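Benedita Aguiar
Dec 12, 2019
4 min read

Thread. I promised to write down how I cleaned my food cupboard, because two people at work asked me and I explained it badly at lunch. I will try to do it better in writing.

First, my kitchen is small. I have one cupboard for all dry food, and it is deep, so things go to the back and live there for a long time. In October I bought lentils, came home and found the lentils I already had.

So I took everything out. Everything, also the small bags of spices and the baking powder. I put it on the table and on the counter, and then on two chairs. It looked like I was moving to another apartment.

My first mistake: I started to sort by size, because it looks nice. Please don't do this. After half an hour I had a beautiful row of tall things and I still did not know what was old.

Then I started again and sorted by date. For the packages from the American supermarket this is easy, the date is usually on the top or on the bottom and you need only good light.

For the packages from the Asian grocery on Ridgeway it is slower for me. I buy there a lot, noodles and dried mushrooms and snacks, and I don't read Chinese. I know how to say thank you and that is all.

But I learned a few words by their shape. My neighbor wrote them for me on a piece of paper and I keep it inside the cupboard door with tape. 生产 is production. 保质期 is shelf life. 贮存 is storage, so after it comes how you should keep the food.

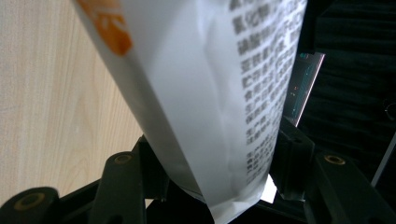 The important thing is the difference between the first word and the second. For years I saw a date on a package and thought, oh no, this is already finished! But it was the day when they made it. I am sure that I threw away good food because of this, and I am a little ashamed.

Now I do like this: I find the production date, I find how many months, I add them, and I write the result with a marker on the front. Big numbers, month first. When I open the cupboard I don't need my glasses.

If the plastic is shiny, the marker goes away when you touch it. I use a small piece of paper tape and write on the tape. Masking tape from the hardware store is good enough, and it comes off clean.

Soft packages were my other problem. Boxes stand, jars stand, but bags fall on their faces and then you can't see what they are. I tried clips, and the clips made them even heavier on the top.

What works for me is to put the bags in a low box, standing, one behind the other, like old records in a shop. The oldest date goes in the front. I used a box from my Pronilitz boots, with the lid under it to make the bottom stronger.

Somebody asked me if I move everything to glass jars. No. I moved the rice and the flour, and the rest stays in its own package. When I put food in a jar I lose the date and the cooking instructions, and later I stand there and guess.

If you want the jars anyway, cut out the part of the package with the text and put it in the jar, on the side of the glass. My aunt in Brovport does this with her beans for many years.

What I threw away: one flour that smelled strange, a bag of nuts, and a spice mix that had no smell at all. Less than I feared. The opened crackers went to my lunch during the whole week.

What I found: vanilla sugar from my mother, a very good chocolate that I had hidden from myself, and the third package of lentils.

I did the cupboard in one evening, but I think two would be more comfortable. Stop when you are hungry, or you will eat the chocolate like me.

Next I want to do the freezer. There is a soup inside without any label and I don't remember making it. If somebody has a good way to write on frozen bags, please tell me, the tape falls off when it is cold.

Recent from Benedita Aguiar
Three ways to finish a big bag of lentils
Moving to Zosbridge with one suitcase and a rice cooker
Which markers stay on plastic? I tried the ones I have
My neighbor's mushroom soup, with her permission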